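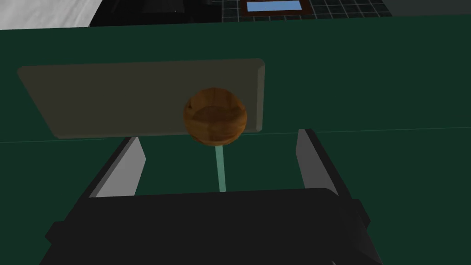

Savings update, September

A few readers asked how the switch from the old savings account to the new setup went, so this month's item is mostly numbers and a couple of notes on what I changed.

The plan for the year was simple. I wanted $2,000 in the emergency fund before touching anything else, and then 10 percent of take-home pay going into the index fund every month. The emergency fund got there in the spring. The 10 percent has been harder. I made it in 4 of the months so far. In the others the car, the dentist and one badly timed flight took most of it, and I put in whatever was left.

I used to treat a short month as a debt and try to make it up the next time. That meant the next month was short on something else, usually groceries, and I ended up moving money back out of the fund to cover it. Now a short month is just a short month. The transfer goes back to 10 percent on the next payday and the gap stays a gap.

Payday transfers

The transfer now runs the morning after I get paid. Before, it ran near the end of the month, when I could see what was left, and what was left was never much. Lyle Van Dusen wrote in to say he splits his into two smaller transfers, one per paycheck, because his employer pays twice a month and he found a single large one made the second half of the month tight. If you are paid that way it seems worth trying.

Check whether your bank charges for scheduled transfers to an outside account. Mine does not, but it did charge for a same-day one I made by mistake in the summer. I called and got the fee back. The call took most of a lunch break.

Side income

I did some evening work through Skillside again, mostly cleaning up spreadsheets for small firms. I keep that money in a separate account until the taxes on it are paid. A quarter of each payment goes to the tax pot the day it arrives and I don't count it as savings. Last year I did count it, and my totals looked better than they were until April.

Myrtle Oyelaran asked if the tax pot should earn interest. Mine sits in a plain savings account and earns a little. I would not put it in anything that can go down in value, or anything with a notice period, as the due dates don't move.

Fees

Booker Rosenthal sent a good question about old retirement accounts. He has one left over from a job in Tralgate and had not opened a statement in years. When he did, he found he was paying a yearly account fee on top of the fund charges. On a small balance a flat fee takes a large bite. He is now looking at rolling it into his current plan. If you do the same, ask for a direct rollover, where the money goes from one plan to the other without passing through your hands. A check made out to you can have tax withheld from it, and then there is paperwork.

I went through my own accounts after reading his note and closed one I had forgotten. It had $11 in it.

What I am doing next

The emergency fund stays where it is until winter. After that I would like to raise it, as $2,000 no longer covers two months of rent and food here. I have not decided whether to slow down the index fund to do that or use the Skillside money. Probably the second.

I am also going to stop checking the fund balance on my phone. Once a month, when I write this, is enough.

Next month Ainhoa Herrero is writing the main item, on buying a used car without a loan. Send questions for her by replying to this email.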